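Hulladlow Board Care: Frequently Asked Questions

Which oil should I use?
Food-grade mineral oil. Olive, corn and other cooking oils turn rancid in the grain and leave a smell that washing does not remove.

How often does a board need oiling?
Once a month in regular use. In dry winter air, every two weeks. If a drop of water soaks in instead of beading, oil the board that day.

Does bamboo need the same treatment?
Yes, with less oil. Bamboo is dense and takes up little per coat. Wipe off the excess after 2 hours or the surface stays tacky.

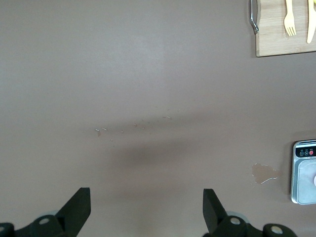
Lanying Wan writes that two hours was too short in her kitchen and that she now leaves the oil on overnight, standing the board on edge. This is acceptable. Longer soak times do no harm if the excess is wiped off afterward.

Can I put a board in the dishwasher?
No. Heat and standing water open the glue joints. Wash by hand and dry both faces.

What grit should I use to remove knife marks?
Start at 120, finish at 220, and sand with the grain. Wet the surface between grits to raise the fibers.

Is the wax in kit 208 the same as in kit 197?
Yes. Kit 208 has the larger tin. Both ship from Arnthorpe.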